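Workshop notebook - CAD and assemblies
February, Thursday

Picked up where I left off with the Prorkia enclosure. Opened the top-level assembly at 8:40 and it took so long to load that I went and got coffee. It has 1354 components now, counting fasteners, and most of the load time is the fasteners. Each screw came in from the supplier library with real helical threads modeled. There are 735 of them.

Tried three things before lunch.

First was large assembly mode. It loads faster but half the mates show as suspended and the section view is useless, so I can't check clearance at the hinge. Turned it off again.

Second was swapping the threaded screws for the simplified configuration. The library part does have one but it is named "Default2" and has a different origin, so every mate that points at the old axis breaks. I fixed one subassembly by hand to see how long it takes. Too long. If we do this it should be a macro, or we replace the whole library part with our own and keep the face names the same.

Third was suppressing the threads inside the library file itself. Did this on a local copy only. Rebuild time on the lid subassembly went from 198 seconds to something I didn't bother to time. The mass properties shift a little because the thread cut is gone, but nothing we use the mass for cares about that. This is the one I'd go with. Needs to be checked in under a new revision so the Folska drawings don't pick it up by accident, they still call out the threaded version in the detail views.

Rebuild report for the lid, slowest first:
- linear pattern on the vent slots, set to geometry pattern off
- shell feature, 2 mm, fails and retries if the draft is edited
- fillets on the inner rib, all in one feature
- imported gasket body

Turned geometry pattern on for the vent slots. One slot at the corner then misses the fillet, so I took that instance out of the pattern and cut it separately. Ugly tree but it rebuilds. Renamed the feature VENT_CORNER so somebody doesn't delete it thinking it is left over.

The shell problem is older. The wall is 2 mm and the inside radius at the boss is 2 mm as well, so the offset face goes to zero and the kernel gives up depending on the draft angle. Moved the radius after the shell. Should have been like that from the start. Check the other lid for the same thing. 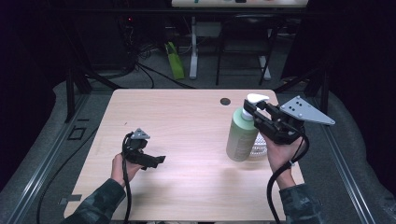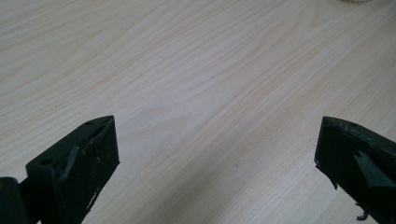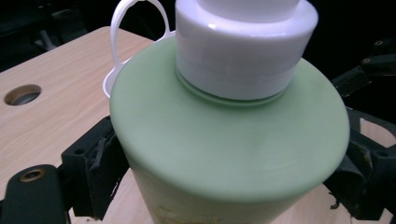 Photos: workshop

After lunch, Vesow import. They sent the bracket as STEP again, no native file. Came in as a solid this time, last month's was 2 open surfaces and a lot of swearing. Ran import diagnostics and it found one bad face at the base of the gusset. Heal worked. Before anyone runs feature recognition on it: don't, it turns the slot into a sketch with no dimensions and then you have to delete all of it. Leave it as a dumb solid, put our own reference planes on it and mate to those.

Hole spacing on the bracket doesn't match the drawing they sent with it. The drawing and the model are different revisions, going by the title block. I mated to the model for now and put a note in the assembly. Somebody has to ask them which one is right before we release anything. Don't scale or move the holes on our side.

Siddiqui drawing template: the sheet format still points to the old network path for the logo, so every new drawing opens with a missing file warning. Relinked it and saved a copy in the templates folder. Old drawings keep the warning until someone reloads the sheet format in each one. Also fixed in the template:
- default tolerance block was in inches on the metric sheet
- revision table anchor was on the wrong corner
- the material property was typed in as text, now it links to the model

That last one matters more than it looks. There are drawings out there that say aluminum when the part has been changed to nylon. I found two without trying. Both belong to Prorkia and neither has been released, so no harm yet. Will go through the rest of that folder tomorrow if the assembly behaves.

Interference check on the full Prorkia assembly, run at 3:15 with the unthreaded screws. It still lists every screw against every tapped hole, as our holes are modeled at tap drill size. Ticked "create fasteners folder" and those moved out of the main list. What was left:
- cable clamp into the rear rib, small, real
- gasket into the lid groove, intended, it is drawn uncompressed
- hinge pin into the knuckle, coincident faces, ignore

The cable clamp is the only one that needs work. The rib can come down a little or the clamp can be turned. I'd rather turn the clamp, the rib is there for stiffness and I don't want to redo the simulation. Tried it rotated 90 degrees and it clears, but then the screw head is hard to reach with the board fitted. Left both versions as configurations, CLAMP_A and CLAMP_B. Need to look at it with the actual driver length drawn in.

Crashed once at 4:30 while saving. Recovered file was fine except the display states were gone. Save display states separately from now on, or at least save before switching configurations.

To do:
- check in unthreaded screw under new revision
- ask Vesow about the drawing revision
- same shell fix on the second lid
- clamp access with driver, both configurations
- material links, rest of the Prorkia folder
- find out why the gasket body comes in with its own color every time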